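Workshop tips: setting up a table for hand-held gripper recordings

These notes come out of a small study we ran at Tanasarn on how much the table setup changes what a policy learns from hand-held gripper demonstrations. We kept the task and the people the same and changed only the habits around the table. The policy was trained with the Kamero code at its default settings. Most of the tips cost nothing.

Start every recording with the fingers closed

Bring both grippers to the table with the fingers together, hold still for a breath, then begin. In our first batch people started with the fingers at any opening, and the trained policy often twitched open and shut before its first grasp. With a closed start the twitch was gone from nearly every trial. Open the fingers only when you are on your way to the object.

Choose packets by how they bend

Soft packaging is hard to pick up and worth including early. A full pack of wipes has a stiff lid and a soft body, and it behaves differently depending on where you pinch it. A thin packet slides before it lifts. If you train on boxes alone, the policy learns to close in the middle and go straight up, and that fails on anything floppy. We got the best results by pinching a soft pack near one end and letting the rest sag.

Change the angle, keep the spot

We tried two ways of adding variety. One group of recordings moved the object all over the table. The other kept it within a hand's width of the same spot and turned it to a new angle each time. For two-handed work, turning helped more. After training on turned objects, the policy finished 94 out of 100 test picks. We had expected the reverse and ran the comparison again with a different operator, and the order held.

Do both kinds if you have the time. If you have one afternoon, turn.

Leave a few other things out

A bare table gives neat recordings and a weak policy. Put a cup or a bottle off to the side and leave it alone. Swap these things between sessions, and don't line them up in the same place every time or the policy will use them as landmarks. A shiny white top is fine as long as you record at more than one time of day. Window light moves a lot between morning and 4 p.m., and we lost a batch by recording it all before lunch.

Mind the cables

Run the cable up and away from the wrist, with a loose loop before it reaches the handle. A tight cable pulls the gripper off line at the end of a long reach. You may not feel it, but it shows up in the tracked path as a small hook. A strip of Herkik hook-and-loop tape at the elbow is enough.

Keep each gripper in the other one's view

With two hand-held grippers, each camera should catch the other tool for a good part of the recording. We sorted our 697 recordings by how long the second gripper stayed in view, and the bottom third added almost nothing to the result. Hold your elbows lower than feels natural and work toward the middle of the table.

Two views from the grippers during packet work at the round table:

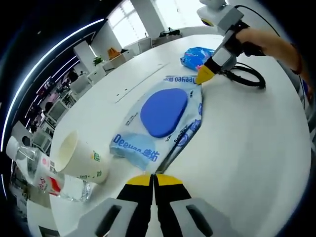
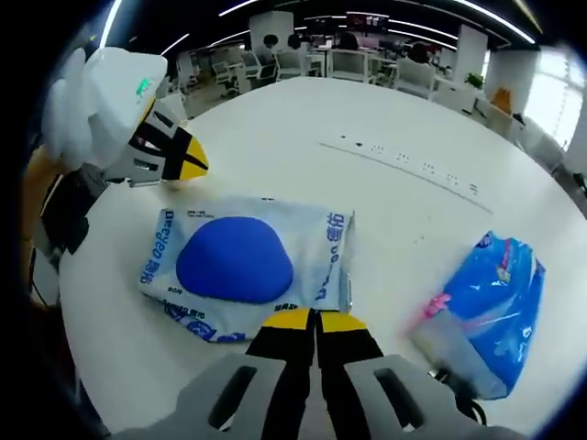 Keep sessions short

Thirty minutes is our limit per person. Past that, the reaches get shorter and the wrists tilt, and the policy copies both. Change over at 30 minutes even if things are going well. Write the operator's initials in the log next to each recording so you can check later whether one person's style is taking over.

Throw out less than you think

We used to delete any recording with a fumble in it. On the second pass we kept the ones where the operator dropped the packet and picked it up again without stopping. Those recordings taught the policy to try again. Delete only the ones where tracking was lost or someone stopped to talk.

Check the tracking before you pack up

Replay the last few paths on a screen while the table is still set. The Brultlow viewer does this in a minute or two, and any plot of position against time will do. Look for sudden jumps. A jump in every recording usually means a loose camera mount, so tighten it and record the batch again.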